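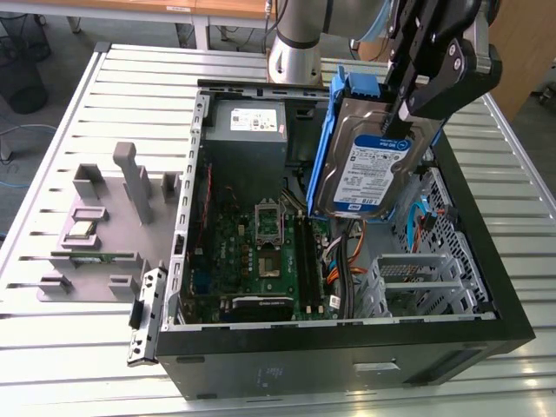
侧放的机箱，硬盘装在蓝色托架里

Flulari 织物艺术协会筹展会议纪要
时间：下午2时
地点：协会工作室
出席人员：见签到表

一、上次会议纪要
上次纪要宣读后通过。其中“展厅东墙”一处改为“展厅北墙”，其余不变。

二、作品征集情况
十一月联展的征集已截止，收到投稿87件，以壁挂和手工梭织为主，毡艺比往年少，另有一批植物染的小幅作品。初选仍按去年的办法，先看照片，再看实物。照片不清楚的，先通知作者补拍，不直接退稿。
会上讨论了尺寸问题。有几件壁挂超出征集通知里的高度，Grunness 展厅北墙挂不下。决定请作者确认能否改为半卷展示，不能改的转到楼梯间一侧。楼梯间下午日晒较强，植物染作品不安排在那里。

三、展厅与布展
Grunness 展厅已确认借用，布展时间为2天。展厅不允许在墙面打钉，全部使用轨道吊线。现有吊杆还缺14根，同意添购，费用列入布展支出。
展签统一用白卡纸，内容为作者、作品名、材料、技法，不写售价。材料一栏要写具体，只写“混合材料”的请作者补充。双面织物要留出背面的观看距离，不靠墙挂。
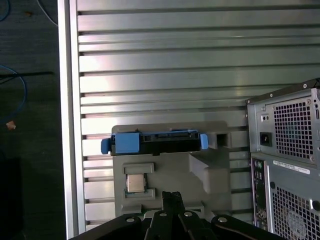
带横向条纹的铝面板，左侧地面上有线缆

四、运输与保管
外地作品由 Pleltatik 统一收件，收件后当天登记并检查有无虫蛀、霉斑和脱线。卷轴包装的作品一律平放，不得竖立。毛料作品拆封后单独存放，与棉麻分开。
回程运费去年由协会先付再向作者收取，账目拖到春天才结清。今年改为交件时一并收取，通知里写明。

五、公开讲座与工作坊
展期内安排一场讲座，讲提花织物的修补。工作坊内容为小型框架织机入门，名额20人，纱线由协会提供，剪刀和织针自备。报名满额后登记候补，不再加座。
关于是否收取材料费，意见不一。多数同意象征性收取，具体数额下次会议定。
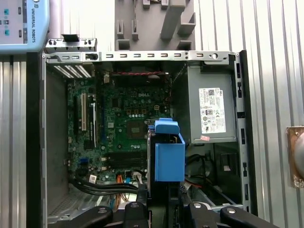 Erdem：材料费我赞成收，但是学员织完的小样应当让他们带走，去年留在展厅里当陈列，好几位后来写信来要。另外框架织机的经线最好提前绷好，初学的人光上经线就要用掉半场。
会议同意小样由学员带走，愿意留展的另行登记。经线在工作坊前一天绷好。

六、画册
画册仍用骑马钉装订，每件入选作品一图，织物局部图视版面而定。封面暂定用上届收藏作品的局部，待作者书面同意。文字部分中文在前，技法名称附原文。
有意见认为上届画册印色偏黄，本次要求印厂先出样张，对照实物看过再开印。

七、待办
发出补拍照片和尺寸确认通知。
向 Grunness 展厅索取轨道承重说明。
添购吊杆。
拟定材料费方案，提交下次会议。

下次会议时间另行通知。下午4时半散会。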